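Radio Listening and the Sun: What Our Project Did and Did Not Show
Final report, spring term

1. What we set out to test

Our group started with a claim that turns up on a lot of hobby websites: that anyone with a cheap receiver can detect solar flares from home. The claim is based on real physics. When a flare goes off, X-rays reach the lower ionosphere on the daylight side of the Earth and change how very low frequency radio signals bounce along it. A steady transmitter far away will seem to get stronger or weaker for a while. What we doubted was the "anyone" and the "cheap." Most of the sites show one beautiful graph and skip the weeks of graphs that look like nothing.

2. Equipment

We used a loop antenna wound on a wooden frame, 70 turns, connected to the Zoleo receiver kit. The kit feeds a sound card, and a script called Prukia, written by last year's group, saves one reading every few seconds. We kept Prukia mostly as we found it. It has a bug that drops the first readings after midnight and we never fixed it.

The antenna stood in the Restrepo building, second floor, next to a window. This was a poor choice. Elevators, lights and phone chargers all put out noise in the same band, and a good part of our March data is only a record of when people were in the building. Moving the loop 200 feet away to the storage shed cut the noise a lot but cost us nine days of recording while we sorted out power.

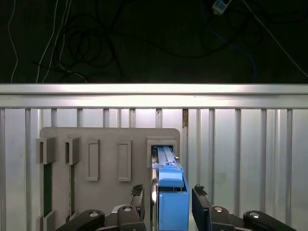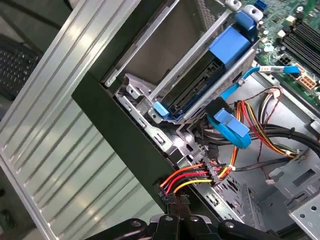 Fig. 2. Light blue part in its slot holder; open desktop tower with its power wires.

3. What counts as a detection

The hobby guides are vague on this point, so we wrote our rule down before looking at any results. A detection had to be a sudden change in signal, in daylight, followed by a slower return to normal. It also had to be large compared with the usual jitter of the hour before it. Only after marking our candidates did we open the published list of flares and compare.

One of us wanted to do it the other way around, taking the flare list first and then checking our graph at those times. We tried that too, as a side test, and it is a good lesson in fooling yourself. If you already know when a flare happened, nearly any wiggle looks like one.

4. Results

We ended up with 575 hours of usable daylight recording. The strong flares in that period mostly showed up clearly, with the sharp edge and slow tail that the textbooks describe. We are comfortable saying the method works for those.

The medium flares are another story. We caught fewer than half, and we also marked several events with no flare anywhere near them. Two of those line up with breaks in the transmitter's own signal. The rest we can't explain. Small flares were hopeless, and we don't believe anyone who says they see them with this kit.

Sunrise and sunset produce huge swings every day, much bigger than any flare. We threw out the hour on each side, which may have cost us real events.

5. The Fovatia claim

The Fovatia project page says a home station can give useful warning of radio blackouts. We don't see how. By the time our signal moved, the X-rays had already arrived, and so had the blackout. A clear record is nice to have, but it is a record and should be sold as one.

6. Problems and next steps

Over 2,000 readings had to be deleted by hand because the sound card clipped, and two people deleting by hand will not always agree. The next group should automate that step, start outdoors from day one, and record a second transmitter — a flare ought to show on both, and a bad elevator motor might not.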